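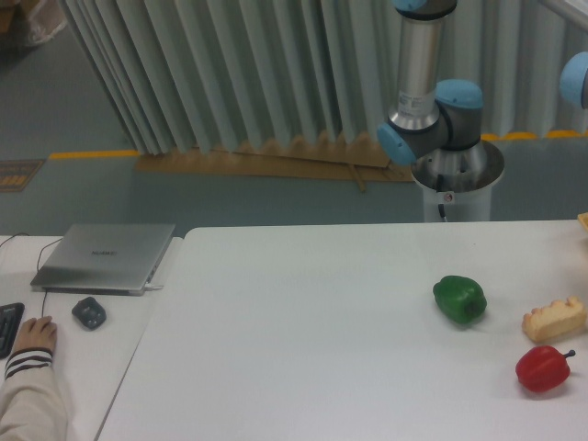
3 min read

Most club sailors set up the mainsail outhaul at the dock, pull it until the foot looks tidy, and leave it there all day. I did the same for years. On a small keelboat it is one of the cheaper controls to get right, and I spent a good part of July working out how much mine was costing me.

The outhaul controls depth in the lower third of the main. It has very little effect above that. If the top of your sail looks too full, look at mast bend and mainsheet tension first. Pulling the foot tight to fix a problem near the head will only take power out of the part of the sail that was working.

My starting point was to mark the boom. I put a strip of tape along the side near the outer end and drew lines on it 15 mm apart, numbered from the end inward. The line at the clew reads against the strip. Before this I was trimming by how the shelf foot looked from the rail, and the look changes with the light and with where you sit.

Upwind in flat water, anything over 13 knots of true wind, the outhaul goes to the hard setting. There should be a slight crease along the boom and no more. If the crease runs up into the panel above, it is too tight, and the lower leech will open and you lose pointing. In less wind than that I ease two marks. The helm gets a little heavier, and the boat holds a lane better after the start.

Chop changes the picture. The boat slows at each wave and needs power to get going again, so I ease one mark more than I would in flat water at the same wind speed. Upwind in chop the lower batten should still be roughly parallel to the boom. If it hooks to windward, the bottom of the sail is too deep or the sheet is too tight, and you have to try one and then the other to find out which.

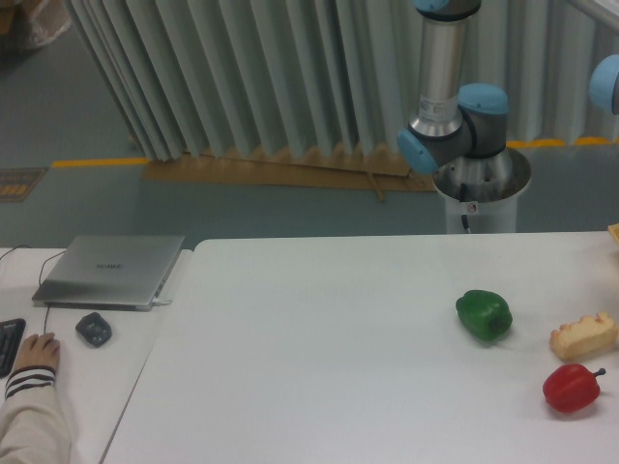 Downwind the usual advice is to ease it a lot. I have become less sure of this. A very loose foot shortens the chord of the sail, so some of the area you paid for is no longer out in the wind. On a dead run I now ease only until the foot comes off the boom along its middle. On a reach I go one mark further. Neusa Guimarães, who steers the other boat of our type in the fleet, eases hers until it bags, and she is not slow. Our sails are from different lofts and hers is cut flatter at the bottom, so the two settings may give much the same shape.

The hardware matters more than I expected. My old system was a 2:1 inside the boom, and it would not pull the last mark under load unless I luffed first. I rebuilt it as a cascade with thin low-stretch line and a Skavico block at the clew. The cleat moved forward so that I can reach it from the rail. Check that the tail is long enough to allow full ease. Mine came up short the first time and I had to splice in another piece. 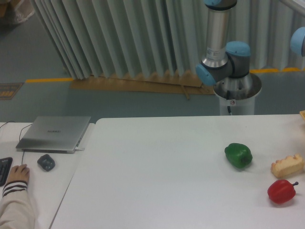 Astthorpe, 8 September 2020

The rebuilt system has now been through a full weekend of racing. Line stretch at the hard setting is under half a mark, measured by cleating it at the dock and reading the strip again on the water. I have stopped adjusting on short legs. Over a leg of a few minutes, the time my weight is off the rail costs more than the wrong setting does. On longer legs I make the change in the last few lengths before the mark, tight before rounding the leeward mark and eased only after the boat has settled on the new course.

One thing I have not solved is the lens foot in very light air. With the outhaul well eased, the cloth folds over the boom and seems to stick there. Tightening one mark clears it, but then the entry looks flat. I will try it with the cunningham fully off next time and write down the numbers.

Last updated: 8 September 2020

Recent posts
Reading the Swanson tide gate without a table
Vang sheeting on a small keelboat
Replacing the traveler cars
Noto to windward: notes on a borrowed boat
Telltales on the lower leech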